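Search this site
Enter keyword Go

Filed under: Shop Floor / Robots at Work / Maintenance

Keeping Two Arms Honest

The two-armed cell at Vosen starts its day at 7 in the morning with a rag and a flashlight. Mwangi Shemweta wipes down both wrists, opens and closes each gripper by hand command, and runs a fingernail along the finger pads to feel for wear. Only after that does he let the machine near a dish.

Vosen tests household handling routines for Zotar, a small company that wants arms able to clear and stack kitchenware. The cell came together in August. Shemweta did most of the setup himself, and he has looked after it ever since.

"People ask about the software," he says. "I spend more time on cables."

Each arm has a cable leaving the wrist, and it has to follow every turn the wrist makes. Leave too little slack and the connector takes the strain. Leave too much and the loop drags on a table edge. His first routing was neat and wrong – it looked fine with the arms parked, then pulled tight as soon as the left wrist rolled past the halfway point. He went through six versions before he settled on one, and he still checks it each morning by driving the arms slowly to the ends of their reach.

The grippers get the next look. They are plain two-finger parallel types, and the usual trouble is that the fingers stop meeting squarely. Shemweta closes them on a strip of paper and tugs. If the paper slides out on one side, he loosens the finger screws, closes the gripper on a flat gauge and tightens them again.

Then comes the mug check. A plastic mug is light, and its handle gives the fingers very little to hold. If the grip is a hair off center, the mug swings. 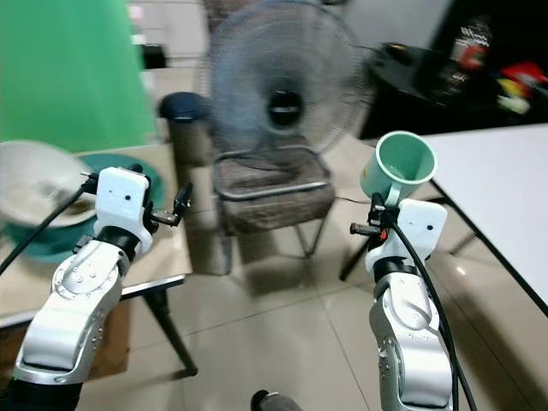 The right arm holds a mint-green mug by the handle while the left gripper stays open.

Shemweta has the arm tilt the mug one way and then the other, at low speed, with the second arm kept clear. He watches the handle, not the rim. Any creep between the fingers means the pads need cleaning or the closing force has drifted. Cleaning fixes it most of the time. He uses alcohol on a lint-free cloth and lets the pads dry fully before trying again.

A full check is 100 grips, logged on a sheet taped inside the door of the tool cabinet. The sheet has a column for drops and a wider one for remarks. One entry from the first weeks reads "left wrist, click at 26 degrees." That turned out to be a loose cover screw, found after an afternoon spent suspecting the joint.

The joints themselves he leaves alone. If one runs warm or makes noise, it goes back to Doležal, the shop that services the arms, and the cell waits. The last turnaround was around six days.

Tables matter too. After anything gets moved, he touches each gripper to a taped mark on the tabletop and compares the reading with the saved one. If they disagree, he moves the table back.

Comments (3)

bisitz_tech: We do the paper strip test at Bisitz too. Try it at the fingertips and again near the base, you get different answers.

R. in packaging: What pads is he using? Ours go shiny after a month and then nothing sticks.

oldmillwright: Glad to see someone write about cable slack. Half my callouts were that.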